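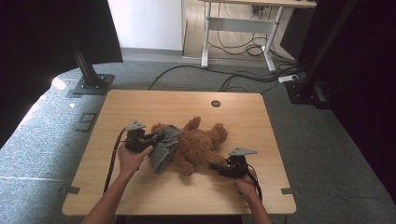 Getting a gray knit off a brown teddy bear, with the bear flat on its back and one arm up.

Washing and Dressing Soft Toys: Tips for Knits, Fuzz and Stubborn Sleeves

I love a teddy bear in a sweater. I have knitted them, bought them, rescued them from thrift store bins and cut them down from old socks, and the one thing they all have in common is that somebody has to get them off again when the jelly happens! So this page is about undressing, washing, drying and re-dressing plush toys without stretching the knitting or bald-patching the bear. Most of it works for dolls too, and a fair amount of it works for toddlers.

Start with the bear lying down

If you try to pull a sweater off a bear you are holding in the air, you end up hanging the whole weight of the toy from one sleeve, and that is how cuffs go wavy. Lay the bear on its back on a table. Any table with enough room for the arms to flop out will do. Wipe it first, because plush picks up crumbs like you would not believe (toast is the worst, then glitter).

Then do one side at a time. Gather the knit up in folds before you pull, the same way you scrunch a sock before putting it on, and ease it past the paw. Once one arm is free the rest goes so much faster, because all the slack from that side can be passed across the tummy to the other one. Lift the arm straight up toward the ear and the sleeve opening lines up with it. I was pulling arms out sideways for years and wondering why the underarm seams kept popping.

Necks go last. Bears have enormous heads for their bodies, and a neckband that looked generous on the needles will sit there like a jar lid. Stretch it with both hands, spread wide, and walk it over one ear and then the other. If it won't go over the head at all, try it the other way and slide the whole thing down over the hips. Plenty of bears are slimmer at that end!

Hold the edge, not the middle

Ribbing is the strongest part of most knits, so that is the part to grab. Take hold of the hem or the cuff, get a good fold of it between your fingers, and keep your other hand on a leg or the tummy so the bear stays put. Pulling from the middle of the fabric opens up the stitches and leaves a little bump that never quite blocks out.

Check for snags before you tug. Wool loves to catch on stitched noses, plastic eyes and the sewn-in tag. If you feel any resistance, stop and have a look with your fingertips - you can usually feel a caught loop before you see it. A blunt yarn needle is perfect for freeing it. Scissors are not, and please don't ask about the blue cardigan.

Washing the knit

I do all doll and bear knits by hand in a mixing bowl. Cool water, a small squeeze of gentle shampoo, and a soak while you do something else. I've used Tindale wool wash too and it's lovely, but baby shampoo has never let me down. Push the water through the fabric with flat hands. No wringing, no rubbing cuffs together, and keep the rinse water the same temperature as the wash water so the wool doesn't get a shock and felt up on you.

To get the water out, roll the sweater in a towel like a jelly roll and kneel on it. I'm serious, kneel on it! Then unroll, pat it back into shape with the sleeves straight, and dry it flat. A cooling rack from the kitchen is exactly the right size for bear clothes and lets air in underneath. Mine is a Manninen rack with feet so short it barely clears the counter, and it still works fine.

If the sweater has gone big and sad, lay it out damp and gently push the ribbing together with your fingers so the ridges sit close. It springs back more than you'd expect once it dries.

Washing the bear

Read the tag if there still is one. No tag, or an old toy with a growly voice box or a mystery filling? Then it's surface cleaning only. Mix a little shampoo with warm water, whip it up until it's mostly foam, and use just the foam on a soft toothbrush. Work in small circles, wipe away with a damp cloth, move on to the next patch. Check the color on the sole of a foot first, where a pale spot won't bother anyone.

A sturdy modern bear can usually go in the machine if the tag says so. Put it in a pillowcase, tie the end with a hair elastic, pick the coldest and gentlest cycle, and add a couple of towels so it doesn't thump. When it comes out, squeeze it all over with a dry towel and fluff up any flat spots in the stuffing with your fingers.

Drying takes longer than you think. The outside feels done by bedtime and the middle is still soggy. Sit the bear somewhere airy, turn it whenever you walk past, and press deep into the tummy before you decide it's finished. In July I can get one through in a day by an open window. In winter I allow 2 days at least, and I warn the owner beforehand. A hair dryer on the cool setting is good for the last bit, and it makes the fur so fluffy!

Bringing back the fuzz

Fuzzy fur goes flat under clothes. It mats in the armpits and across the shoulders, right where the sweater rubs. Once the bear is completely dry, brush it with a soft pet brush or a clean baby hairbrush, holding the base of the fur with your free hand so you aren't yanking at the backing. Go against the lie of the fur first, then with it. For a really matted patch, mist it with plain water, tease it apart with a wide comb and let it dry again before you brush.

Romain Perrin, who taught the mending class I took, brushed every bear for 10 minutes before he would even discuss what was wrong with it. Half of them looked mended by then! I've stuck with it ever since.

Getting dressed again

Go in the reverse order: head, then one arm, then the other, with the bear on its back again. Reach up through the sleeve from the cuff end, take hold of the paw, and bring it through to you. It's far kinder to the stitches than pushing from inside. Smooth the fur downward as the fabric comes over it or you get a lumpy bear with a lot of fluff poking out at the neck.

If it was a fight every single time, change the sweater. Unpick a little of the shoulder seam and add two snaps, or open the back and sew in a strip of soft hook-and-loop tape. Put the scratchy side facing away from the fur. I buy my snaps from Firker in the card of small ones, the clear kind, and they vanish against gray yarn.

A few odds and ends

Lint from dark wool comes off pale fur with a strip of tape wrapped around your hand, sticky side out.

Keep a few inches of the yarn whenever you knit something for a toy. Wind it around a bit of card and write what it was for. I have one labeled "Jerosia, bear, gray" that has repaired the same elbow more times than the elbow deserved.

Stained cuffs can be dabbed with dish soap before the soak. Leave it on for a little while and rinse it out well.

A bear that smells musty but looks clean can go in a big bag with a few spoonfuls of baking soda. Shake, leave overnight, take it outside and brush the powder out. Wear something you don't mind getting dusty.

Moths adore a teddy's cardigan. If the bear is going into storage, wash the knit first, take it off the toy, and pack the two in separate bags with the air squeezed out. Pop a note in with the bear saying where its clothes are. I found two naked bears in my closet last spring and it took me until supper to track down their sweaters, which were in the bag marked "mittens."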